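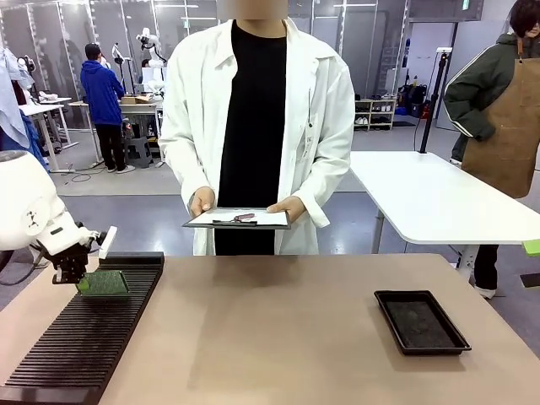
So the night bus to Vedon is back, and I could not be happier! If you read this blog last winter you'll remember me moaning about having to change twice and then wait in a car park with no shelter. The new one leaves the coast at 21.40, goes straight over the pass and drops you by the old post office in time for a very early coffee. I booked a seat the evening I heard.

Vedon in January is a funny place. In summer you can't get near the lake for paddleboards, but by midwinter half the guest houses have shut and the ones still open are so pleased to see you that you end up with extra cake. I stayed at the Halilović, up the steep lane behind the church, in room 9, which has the good radiator and a view of somebody's goats. Breakfast was eggs, that salty white cheese, and a plum jam I have now tried twice to copy at home without any luck.

The owner, Vesela Ristić, told me she'd had a poor couple of winters and had very nearly closed for the season. Then the bus timetable came out in the autumn and the phone started going again, mostly walkers, plus a choir from Jollel who took the whole top floor and practised on the stairs. She's keeping the kitchen open until the snow goes. Do ring before you turn up, though, as she doesn't always look at her emails.

I had three full days and spent most of them on foot. The path up to Irach is marked with yellow paint the whole way and climbs 509 metres, and I'll admit I stopped a lot (to look at the view, obviously). There was fresh snow from the second bridge upwards, nothing alarming, but I was glad of my poles on the way down. The hut at the top sells bean soup and tea from a hatch. Bring coins, and bring a spoon if you're fussy – the ones they lend you are enormous.

On the last day my knees wanted a rest, so I took the little train round to Jollel. It's 41 minutes of tunnels with sudden flashes of lake in between, and I had a carriage nearly to myself. Sit on the left going out. The market is small in winter, mainly socks and honey, but the bakery on the corner does a walnut roll that I would happily cross a border for. I bought four and got home with one.

A few bits people asked me on the last post. The bus ticket was 79 return, luggage included, and you can change the date for free if you do it the day before. Yes, there is a toilet on board, and yes, it was working. Yes, you can bring a dog on the train, but I didn't see any on the bus and forgot to ask the driver. The baths by the lake are shut until spring – such a shame, I'd packed my swimming things and everything.

I've already asked Vesela to pencil me in for next January, same room if the goats are still there.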